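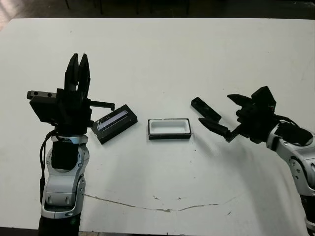

# Foron moves parcel tariff to volume bands

Foron will replace its weight-based parcel tariff with five volume bands from November. The change covers 441 collection points, including those run under the Drosar name. Items under 73 litres stay in the lowest two bands.

Gundinix, which supplies the billing software, said 311 points had received the update. The rest will be switched overnight, with counters closed until 10 am.

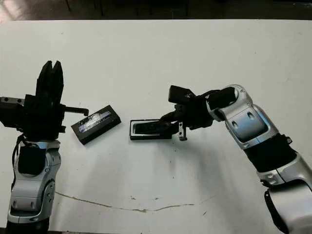

*White tabletop with a thin brownish line across the surface.*

Account holders at the Ivanov depot keep the old rates until their contracts end. Surcharges for tubes and rolled goods are unchanged.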